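Open day at Nasano

I took a day off work on Tuesday to go to the open day at Nasano. They set up automation for small labs, mostly liquid handling and the dull jobs around it like moving plates from one place to another. I run the sample bench at a water testing lab, so the dull jobs are what I wanted to see.

It was a longer drive than I expected and I missed the welcome talk. Mhairi Buchanan met me at the desk, gave me a badge and walked me to the back, where the first demo was already going. There were three stations. You could move between them as you liked, but most people stayed in a clump and shuffled along together.

The first station was a capper. It took caps off tubes and put them back on. It did that well and I don't have much to say about it, except that it was quieter than our hand tool.

The second was the one I had come for, plate handling. Yogesh Uniyal ran it. Before he let the real arm do anything he put the simulation up on a big screen and went through a pick and place there first. He said they build every job this way now and only move to the hardware when the simulated run is clean.

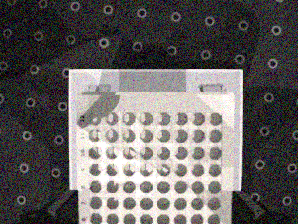

Plate handling is where we lose the most time at my lab. Someone carries plates from the bench to the reader and back all afternoon, and if one goes in turned the wrong way the whole set of readings is no good. I asked Yogesh how much of that he could test without a real plate. He said more than people expect, and used the view on the screen to make his point. The wells in view were in their straight rows and columns, but the light didn't fall evenly on them. Some on the left were partly white while the ones at the far right were plain gray, and the row markings down the side were too blurred to read. He said if your software needs to read the letters to know which way the plate is facing, a view like that will fail you, and it's better to learn it at your desk. I wrote that down.

Then he ran the real arm. It picked a plate off a rack, set it in a holder and went back for the next one. On the fourth plate it stopped and put up an error. Yogesh cleared it, moved the rack a little and started again, and it got through the rest. I was glad to see that part. I've sat through enough sales videos where nothing ever stops.

The third station was scheduling software called Trasiden. Efe Bako gave that talk and I found it hard to follow from the back. The part I understood was that it keeps a list of which plate is where, so you can stop a run for lunch and pick it up later.

I asked about price. A single arm with the plate job set up is more than we could get approved this year. They do rent, with a minimum of 3 months, and Mhairi is sending me the numbers. They're holding another open day in October and I'll try to bring my manager to that one.

Lunch was sandwiches. Parking was free but the lot fills up, so get there before ten if you go.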